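4.2 Where the spare bag lives

Of the 40 households that kept a diary for us, most had an official place for spare trash bags, usually a drawer, and an actual place, usually somewhere else. Wijesinghe and Intarasuk call the second kind "parking." Our participants called it "just where it goes" and seemed surprised to be asked.

Hook parking puts the next bag on the wall above the bin, hung by its handle (Figure 3). It costs one adhesive hook and a little dignity. 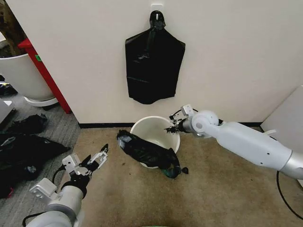
Figure 3. Hook parking: one black bag hung over a small white bin, a second bag draped across the bin's front.

Diaries from the Flenness group suggest the hook shortens the gap between emptying and relining, the period in which somebody always throws away a yogurt cup. Five households gave up on hooks by April — two blamed the adhesive, three blamed a spouse. We return to spouses in Section 5.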